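# About Witkowska

Witkowska is a small cooking school in Lidville. We teach people to make everyday meals in an ordinary kitchen, with the things which most of us already have at home.
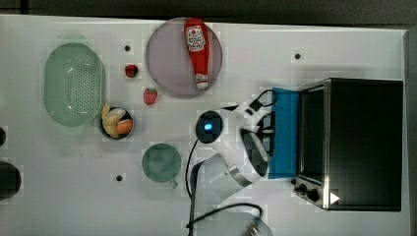

## How we began

The school was opened by Ntombi Masilela, who was at that time a school cook in Kirkcombe and had many years of feeding children behind her. Parents often asked her for recipes. When she gave them, they came back and said that the recipe did not come out, and when she asked what they had done, it was usually something small, for example the pan was too full or the vegetables were cut in very different sizes. So she invited two of them to her own kitchen on a Saturday-free afternoon in April, and they cooked the same soup together three times. This was our first course, although it had no name yet.

The name Witkowska comes from the old sign over the door of our present house. It was a bakery before. We asked if we may keep the sign, and the family was glad about it.

## What we teach

A course has 17 lessons. The first ones are without any cooking. We wash, we sort, we put on the table what we will need and we take away what we will not need. Many people find this part slow, but we keep it, and later in the course they work much more calmly.

After this come vegetables, eggs, grains, simple sauces, and small meals for the toaster oven. We use the toaster oven a lot. Many of our students live in one room or share a kitchen with others, and a small black box on the table is the only oven they have. You can make in it a good supper for one or two people, if you learn where it is too hot and you turn the tray in time.

We are not strict about shop-bought things. There is ketchup on our table, and there are strawberries when we can get nice ones. A student who likes ketchup with eggs should have ketchup with eggs. We only ask that you taste the eggs first.

## Our things

People sometimes expect that a cooking school has special equipment. Ours is plain: coloured plates, cups, bowls, a green colander of the oval kind. The white tabletops are easy to wipe, and on white you notice every spot that you forgot. Please bring your own apron and a small towel. Knives we provide ourselves, and they stay in the school.

If you break a plate, tell us and take the broom from behind the door. It costs nothing. The shelf by the window has spare ones in all possible colours, mostly given by former students who moved house.

## Who we are

**Ntombi Masilela** leads the school and teaches the basic course. She answers the telephone herself in the mornings.

**Ebenezer Agyeman** teaches the evening group and the course called Skastosia, which is for people over 70 who cook for themselves for the first time. He came to us as a student, after his retirement from the railway. His lessons are quiet and they start exactly on time.

We also have helpers who come for one term and wash, carry and explain. Most of them took the course before.

## Visiting us

You are welcome to look at the kitchen before you decide. Please write or ring first, as we can not leave the stove when a lesson is going on. The entrance is from the yard, there are two steps, and we have a ramp which we put out when you ask for it.

The full course costs 300, all food included, and it can be paid in two parts. If this is difficult for you, speak with Ntombi and she will find a way with you. What we cook is eaten together at the end of the lesson, or you can take it home – bring a box with a lid that closes well.

*Page last changed on 27 November 2020*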